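Claims Intake Associate, Health Plans
Kadlec Mutual Benefit — Lillell office
Posted 7/10/21

Kadlec Mutual Benefit is hiring two claims intake associates for its Lillell office. Both positions are full time and permanent. The work covers individual and small-group health plans.

What the job involves

You will open new claims, check that the member was covered on the date of service, and enter billing codes into Levine, our claims system. Claims that are missing a form or an itemized bill go back to the member or the provider with a letter saying what is needed. You will also answer phone calls from members on a rotating schedule, usually two mornings a week.

Last year the intake team opened 2,243 hospital claims on top of routine office visits and prescriptions. Expect some 50 files a day once you are trained. Volume goes up in January, when new plan years start and deductibles reset, and vacation is limited that month.

What we are looking for

High school diploma or equivalent. At least one year of office work, preferably in insurance, medical billing or a doctor's office. Accurate typing. Comfort on the phone with people who may be sick or upset about a bill. Spanish is a plus but is not required.

You do not need a license for this position. Associates who want to move into claims adjusting can take the licensing course after their first year — we pay the course and exam fees.

Hours and pay

Monday through Friday, 8:30 to 5:00, with an unpaid half hour for lunch. Pay is hourly and depends on experience. Benefits include health and dental coverage from the first day of the month after you start, paid holidays and a retirement plan with a company match. Training takes three weeks and is held at our Jundwood office. Mileage is paid.

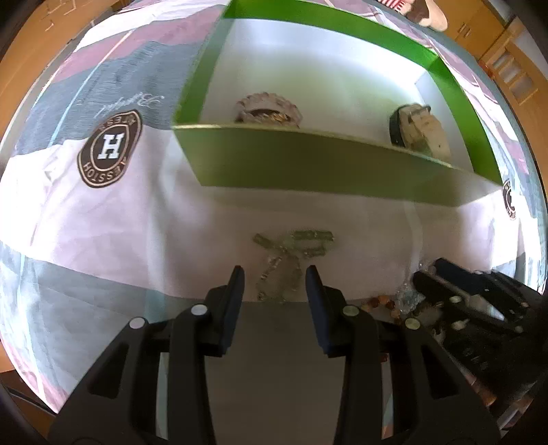

Table with a white cloth and a brown "H" emblem

How to apply

Send a resume and a short cover letter to the hiring desk at the Lillell office, by mail or through the careers form on this site. Please put "Claims Intake" in the subject line and say which date you could start. Interviews are held in person and take under an hour, including a short data entry test. References are checked only after an offer — please do not send them with your application.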